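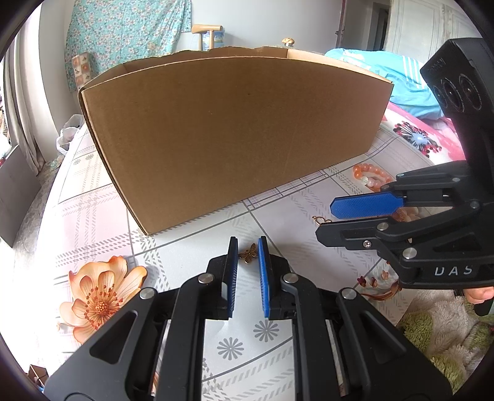

Insect charm, antique bronze color, with the carton behind.

6/25/21 – party goods bench, glow bracelets and charm bags

Continued with the Juser bracelets for the Vastthorpe summer fair order. The customer wants 800 pieces, each in its own bag with a header card, and they must arrive before the second week of July.

First the batteries. I left one bracelet from the old lot and one from the new lot switched on since yesterday morning, both in slow flash mode. The old one is still bright. The new one became weak on the red side during the night, and by breakfast only the green was good to see. I opened it and the cells are a different make than in the old lot, with no date on them. I have written to Bralia and asked which cells they put in and if they can send the others.

Pull tabs: the plastic tab is too short on the new lot. When I pull with dry fingers it comes out, but with a glove it slips. In the dark, at a stand, people will have the same trouble. Ask for a tab 7 mm longer.

Header cards from Vaněk came in the afternoon. Color is good, the hole for the hook is in the correct place. But the text on the back still says "necklace", also on the line about replacing the battery. This was my mistake, I approved the old file. They can print again by Wednesday if we send the correction today. Sent at 4:10. Item number on the card should be 1127, please check this again when the proof comes, I do not trust my eyes on this one any more.

Bags: the small size closes well with one bracelet inside. With a bracelet and a charm it closes, but the charm pushes on the switch and the light goes on by itself. I tried the charm behind the card and it is better – up to 2 charms fit there before the card bends. For fair packing I would put the charm behind the card always.

Sound of the switch is louder on the new lot. Not a fault, I think.

To do Monday
answer from Bralia about cells
longer tab, price?
repeat the overnight test with three pieces of each lot, not one
find the good scissors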